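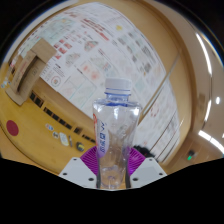
A clear plastic bottle with a white screw cap and a blue neck ring, in front of the poster wall at our Oltdale office.

OLTDALE — I'm Kojo Darko, I look after the office side of things at Kavedska, and I get to share some news I'm pretty excited about: starting this month we're running a bottle return and sorting program out of our break room, and our neighbors in the building are welcome to join in!

It started small. Müzeyyen Erdem from our print team got tired of finding half-finished water bottles on every desk (mine included, sorry Müzeyyen) and set up a sorting spot at the long wooden table. People used it. Then people from the Baysal offices upstairs asked if they could bring theirs down too, and we said sure, come on in. 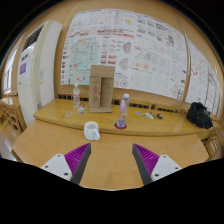 By the end of our summer trial we had taken in 870 bottles, and we'd learned a few things along the way. Empty the bottle first. Screw the cap back on, as our hauler, Oren, takes them that way. Leave the label where it is — peeling them off made a sticky mess and Oren doesn't need it done. Small bottles and tall ones can go in together. 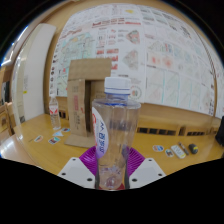
We're also asking everyone to save their cardboard. Boxes that are still in good shape get used again for carrying bottles down to the loading door, and the floppy ones get flattened and go out with the paper. Oren picks up every other week, and so far we've kept up with it, even with the extra bottles from upstairs.

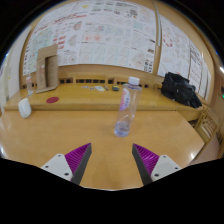 Leftover water is the one thing I'll keep nagging about, in the nicest way I can. It adds weight and it leaks in the boxes, and I don't want to spend my afternoons mopping. Even a little bit at the bottom counts, like in the bottle on the table there, so please tip it out in the sink before you drop yours off. Coasters stay on the shelf, by the way. They're for your drinks, and I'd love to keep the wood looking as nice as it does now.

We'll keep the program going through December and then see how everyone feels about it. There are roughly 200 people working in the building, so come by, bring your empties and say hi to Müzeyyen or me!

Last updated: September 2025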